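The Turkton play kitchen is a freestanding toy kitchen for floor or tabletop use, sold by Flurkon. This page covers the current version, with parts supply, assembly, placement and care. Page revised November 17, 2024.

## General

Turkton combines a range hood, microwave, stovetop, sink and faucet in one unit. White panels carry the working surfaces. Light natural wood is used for the top board and the upper side panels. The unit ships flat in one carton and is assembled by an adult.

The kitchen is intended for children able to stand unaided and reach the counter. It is a toy. It has no electrical supply, no water connection and no heating parts, and must not be modified to take any of these.

| Item | Detail |
|---|---|
| Product name | Turkton |
| Type | Toy play kitchen |
| Supplier | Flurkon |
| Delivery | Flat, one carton |
| Assembly | Adult, 42 minutes on first build |
| Power | None |
| Water connection | None |
| Use | Indoor, dry rooms |
| Spare parts | Through Voicu parts service |

## Upper section

A thin wooden top board runs the full width of the kitchen. It is supported at the left by a tall side panel, and at the right the upper section is carried down to the countertop by a second wooden panel. Both must be fully seated before the top board is tightened. A gap at either end usually means that one of the dowels has been pressed in at an angle.

The left side panel has two short wooden pegs. One projects from the upper part of the panel. The other is lower, at the front edge, next to the left end of the hood. They take a cloth, an oven mitt or a light toy utensil with a loop. They are not handles, and the unit must not be lifted or pulled by them.

The range hood is gray, with a narrow rectangular chimney above a sloping canopy. A white control strip with printed marks follows the lower front edge. The marks are for play only. A small hook under the hood holds one utensil.

The toy microwave occupies a compartment to the right of the hood, directly under the top board. The front is white with a square window, a vertical gray handle and a printed control panel. Keep the compartment free of small loose items from other toy sets.

## Counter and backsplash

The countertop is white. The stovetop panel is on the left half and the sink on the right, which leaves the faucet clear of the hood.

The stovetop is black with pale outlines and two red burner patches. The burners are printed and stay flush with the panel. Toy pots and pans can be slid across them. Metal cookware from a household kitchen should not be used here, as the rims scratch the print.

The gray metallic sink basin is set into the counter. A black gooseneck faucet stands behind it, with the spout turned down. The basin has no drain and is meant for dry play. If it has been filled by mistake, soak up the water with a cloth and dry the underside of the counter as well.

The backsplash is off-white with a scattered pattern of short dark dashes and bracket-shaped lines, similar to partial tile outlines. It fills the area between the upper section and the countertop. 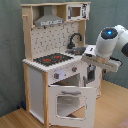

## Assembly

Clear a flat area before opening the carton and lay a blanket over hard flooring. Tools needed: one cross-head screwdriver and the hex key supplied. Powered screwdrivers strip the pilot holes and are excluded from the warranty.

1. Sort the panels and check them against the parts sheet. Parts are marked on the inner face.
2. Build the base and fix the countertop. Leave the screws a quarter turn short of tight.
3. Fit the sink basin from above. Press evenly on all sides.
4. Fit the faucet. The locknut goes under the counter, flat side up. Hand tighten.
5. Slide in the backsplash, patterned side forward.
6. Attach the upper side panels, then the hood and the microwave compartment.
7. Lower the top board onto the panels and fix it.
8. Push in the two pegs. No glue is required.
9. Square the unit and tighten all remaining screws.

If the backsplash will not slide in, loosen the countertop screws by one turn and try again. Do not trim the panel. Recheck all screws after 30 days of use and every February after that, or at whatever yearly date is easier to remember.

## Placement

Stand the kitchen on a level surface. On a table or bench, keep it well back from the front edge, and place it there only where an adult is present. On the floor it should be against a wall and secured with the strap supplied. The strap screw is suitable for wood framing. Plasterboard and masonry need a separate anchor, not included.

Allow 800 mm of clear floor in front of the unit. Keep it away from radiators, stoves and direct afternoon sun. The natural wood will deepen in color with light, and an object left on the top board for a long period will leave a paler area.

## Care

- Wipe white panels with a damp cloth and a drop of dish soap. Dry at once.
- Wipe wooden parts along the grain with a cloth that has been wrung out well.
- Clean the printed strip, burner patches and microwave controls with water only.
- Crayon on the backsplash comes off with a soft eraser. Solvents remove the pattern.
- Do not use abrasive pads, bleach or furniture polish.

Stickers should be removed within a few days. Residue on the wood can be lifted with a little cooking oil, followed by soap.

## Spare parts

Parts are ordered from Voicu by panel letter. The letter is on the inner face of the part and on the last page of the assembly sheet. Screws, dowels and pegs are supplied as a single bag, code T-6. The faucet is supplied with its locknut. The sink basin is supplied alone.

Wooden parts vary in grain and shade. A replacement side panel will be lighter than one that has been in a bright room for some time. Voicu does not match shades.

## Compatibility

The Ladavden utensil set fits the hood hook and both pegs. The Ladavden shelf does not fit Turkton. Its brackets need a thicker top board.

## Warranty

The unit is covered for 30 months from delivery against defects in panels, fittings and print. Wear on the stovetop print from play, water damage to the counter and color change in the wood are not covered. Keep the carton label, as the batch code on it is required with any claim.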